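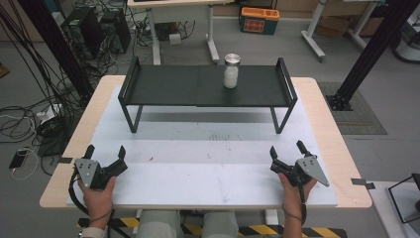 Page last changed: 11th September, by Demetrius Blackwood

Budget notes, station two. Started as a shopping list, got out of hand.

Where we are. The finance form wants one number by the end of next week and a "justification of need" that fits in a box the size of a stamp. I have a spreadsheet with 36 lines and no agreement with myself on nine of them. Writing it out longhand to see which lines survive.

Grippers. We have one pair of hand-held ones and they are the whole operation. If a finger cracks, everyone goes home. So line one is a second pair, same model, and I will not be talked into the newer version with the nicer handle until someone shows me the data lines up with what we already have. Modalo quoted seven weeks delivery. They quoted seven weeks last time too and it was closer to eleven. Their salesman described this as "within the window." I'd like to see the house that window is in.

Spare fingers: Plirnska sells the jaw fingers alone, in pairs, and will do a small discount over ten pairs. Ten pairs is too many. I have put down ten pairs.

Cables. Every year I budget zero for cable management and every year I step over the result. There are loops of black cable on the floor to the left of the table deep enough to lose a phone in. Chiriac does an overhead drop kit that hangs the lead from above the shoulder, so that it stops trailing down past the wrists. Price is 371 including the bracket, excluding shipping, excluding the bolts (of course). We already have poles standing on both sides of the table, so in theory the bracket has somewhere to live. Need to measure the pole profile before ordering. Did not measure it today. Had the tape in my hand at one point and used it on something else.

Table surface. The white board on top of the table is scuffed gray in the middle and has picked up specks. Question is whether to replace it, or leave it and call the marks realism. Argument for replacing: a clean board makes small glassware easier to pick out. Argument against: it will look like this again by December. Compromise is to buy two boards, keep one wrapped, and not tell anyone where it is. Cheap line. Keep.

Props. Surprisingly the hardest part to get past finance. I can ask for a gripper that costs more than my car and get a signature the same day, but a request for jars comes back with a query. The current setup is the little black rack with one glass jar on it, silver lid, white stuff inside. For station two I want the same rack again plus a mixed box of jars, some with wider lids, some taller. The rack has to be the same height or the reach changes and we're comparing apples to shelves. Rolinia has stopped listing it. They have a "successor" that is 7 millimeters taller and comes in cream. Wrote to ask if there is any old stock. Auto-reply thanked me for my interest in cream.

Glass breaks, so: line for replacement glass, line for a dustpan. Dustpan rejected last year as "domestic." Have relabeled it as debris recovery.

Furniture. No new desk. We have white desks behind the table already, one of them a standing one, and the floor space is the thing we're short of. If station two goes in anywhere it goes to the right, and something has to move for that. Hazard tape: one more roll of the yellow and black. The strip in front of the table is useful, mostly for reminding me where to put my feet.

Computer. Open question. Two cases on the floor back there now. I would like the new one up off the floor on a shelf. Shelf is not in the budget. See also dustpan.

Storage. Quote for a wall cabinet came in at 78 per shelf, shelves sold separately from the cabinet. A plastic bin with a lid does the same job, and we have proof of this in teal and orange. Buying more bins. Cabinet line struck.

People time. Finance wants this as a percentage. I put down a third of me, which is generous to everyone but me. Setup of station one took about two weeks once the parts were in, and that included three days of waiting for a bolt. Would like to plan for less this time – would also like the bolt.

Not decided:
- second pair of grippers now, or one now and one after the new year (splitting it dodges the big-purchase form, but shipping gets paid twice)
- whether the Chiriac kit counts as equipment or as safety. Safety has money left.
- clamps. Current small ones on the table edges are fine. Put two spares on the list anyway.

To do before I submit: measure the pole, chase Modalo for a written date, chase Rolinia about the rack, find last year's form so I can copy the bits they liked. I think they liked the font.

Add wrist bands, assorted sizes. Forgot those again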